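Zirkero Robotics Club forum > Student projects > Two arms, one bakery bag

wattlebird_jo
Posted in September

Hi all, and thanks to everyone who came and said hello on open night! A few people asked me to write up what our group has been doing with Zera, so I've finally made a cup of tea and sat down to it. For anyone who wasn't there, Zera is the two-arm bench with the loud black and white walls, and our job for the Mac an tSaoi student round is the bakery task. Pastries and a paper bag, and the arms have to cooperate. One half of the task is bag to tray, the other half is tray to bag, and you can attempt them in either order, with 5 minutes for each half.

We thought the gripping would be the hard part. It's the bag! A paper bag has opinions of its own, and every time you touch it you've got a slightly different bag from the one you had before. The mouth closes up, or a side folds in, or the whole thing slides off towards the back. We've spent most of the term so far on the bit around the opening, where both grippers have to work in a very small space without bumping each other.
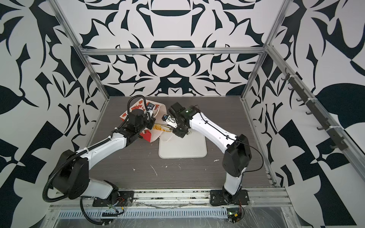 Both grippers at the mouth of the bag, with the bag on its side.

My own feeling is that we should let the bag lie down and work with it like that. It's more forgiving and the arms don't have to lift anything. The rest of the group is split, so please be kind but do tell me what you think.

Jo

----

pademelon77
Lovely write-up Jo. I'm going to disagree with you a bit though, sorry! I was in last year's group and we had the bag lying down for weeks, and the trouble is the two wrists end up competing for the same patch of air. You can get away with it when the pastry is near the opening. Once it's down the far end you're feeding a gripper into a paper tunnel, and the wrist is a lot fatter than the fingers.

If one arm holds the bag the whole time and that's its only job, the other arm gets the run of the tray. It looks boring but boring scored well for us.

----

wattlebird_jo
Fair enough, and I'm not too proud to say Priyanka in our group has been arguing the same thing since week one. We did a long session her way, left arm on the bag and right arm on the bread, and I'll admit it's nicer to watch. The roll still gives us grief. It's long and shiny, and if you take it by the end the other end swings about. 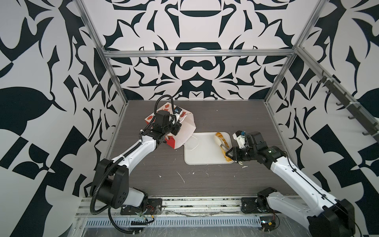

Left arm on the bag, right arm on the end of the roll.

----

Cormac Breathnach
Jo, I'd be taking that roll closer to the middle, but you'd want to see what it does to your approach angle before you take my word for it. With it lying up and down the right side of the tray like that, a grip at the near end is the easy reach, and I can see why whoever was driving went for it. A middle grip means bringing the wrist over the top and you may find you can't see your own fingers in the wrist camera any more.

How many demonstrations have you got? I mentored a group on the Lastero bench a while back, and they had 600 and thought they were finished. Then they changed which pastry went where on the tray and it all fell to bits.

----

wattlebird_jo
Hi Cormac, thanks so much for stopping by! We're at 900, and the plan is to get to 1,000 before the school holidays and then stop and train on the lot. I did wince a bit reading your post, as plenty of our early ones have the pastries going in much the same spots. We've been mixing it up since.

----

galah_in_the_lab
Can I be the grump? I reckon 1,000 is a number people pick because it has a comma in it. I'd take fewer, with the bag in properly different places, over a great big pile where it's always up the back left. And I'd throw out the messy ones. We had a driver (me, it was me) who used to hesitate over every single pick, and the model learned to hesitate beautifully.

----

pademelon77
I wouldn't throw out the messy ones! A bit of fumbling and recovering is worth having, otherwise it never learns what to do after a bad grab. Dithering is a separate thing and I agree that can go in the bin.

----

galah_in_the_lab
All right, I'll give you recoveries. Keep recoveries, bin dithering.

----

wattlebird_jo
You two are a treat. I've added a column to our sheet for "recovered" and another for "dithered" and we'll go back through the old ones over a packet of biscuits.

While I'm here, a question about layout. The rules say the pastries can't be stacked on the tray but they don't say anything about gaps. We like the croissants over on the left and the long ones on the right, mostly because it leaves the gripper somewhere to put its fingers. Is anyone going to tell us off for that?
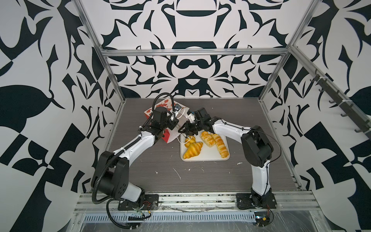 Croissants to the left, long rolls to the right, left gripper holding the bag.

----

Cormac Breathnach
No one will tell you off, but check how close the small croissant is to the big one. Pastries are awkward shapes and an open gripper needs more room than you'd think looking down from above. I'd also practise with the layout flipped, for the reason I gave before. The judges at the last round rearranged the tray for every team and there were some long faces.

----

bilby_mum
Parent here, not an engineer, so forgive me if this is a silly question. My daughter is in Jo's group and came home talking about tongs. Why would a robot with two perfectly good grippers want tongs? I have visions of it handing me a lamington.

----

wattlebird_jo
Not silly at all, and we've had a proper argument about it ourselves! There's a bonus in the task for using a tool, and the tongs are the tool. The idea is that the right arm picks up the tongs and serves with those. Your daughter is very much on the tongs side, and she's the best driver we've got for fiddly things, so I'm inclined to let her have a go. They do take up a fair bit of the tray alongside the imitation bread.

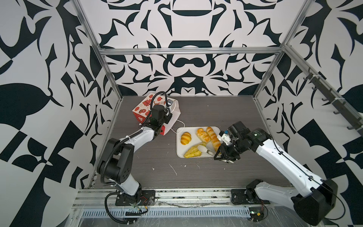 Tongs on the tray with the bread, right gripper reaching over.

----

pademelon77
I'd leave the tongs until the plain version works start to finish. Squeezing a thing that squeezes another thing is two problems, and the bonus isn't big. Also the handles can turn in the fingers when you close them, and then your tips are pointing at the ceiling.

----

galah_in_the_lab
Hard disagree. Do the tongs! The plain version will be what every other team turns up with, and the kids will remember the tongs. Put some grippy tape on the handles if the rules allow it.

----

Cormac Breathnach
They allow tape on your fingers and not on the tools, from memory, but look it up before you buy any.

----

bilby_mum
Thank you all, I understood nearly half of that. I'll pass on the bit about the handles turning. She's already asked if she can borrow our good ones from the kitchen drawer and the answer is still no.

----

wattlebird_jo
Ha, tell her we have plenty here! Okay, so the plan for now is the left arm stays on the bag (you win, pademelon), we flip the tray layout for the next batch, and the tongs get the last hour of each session once the plain runs are done. I'll look up the tape rule tonight and post what I find. If anyone has a spare roll of the wide clear stuff for the front rail, could you leave it in our tub?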